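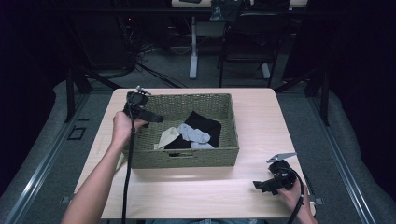
Green wicker basket with folded cloth, on a light wooden table.

In September I visited the investor open day of Plornard, a young company which wants to list its shares next spring. The office is in Zamwood, two stops after the airport, and I came too early, so I drank a coffee with the people from Kimton, who hold a small part of the shares.

The presentation was given by Ngan-ling Wei, the head of finance. She told us the company has 115 employees and that sales grew last year to almost 80 million dollars. The loss also grew, and on this point she spoke quickly. A man from the Alarcón fund asked two times about the price of the shares. She answered that the banks are still working on it.

After lunch we walked through the second floor, where the sales teams sit. I liked that we could talk to them freely. My question about the long office lease will be answered by email.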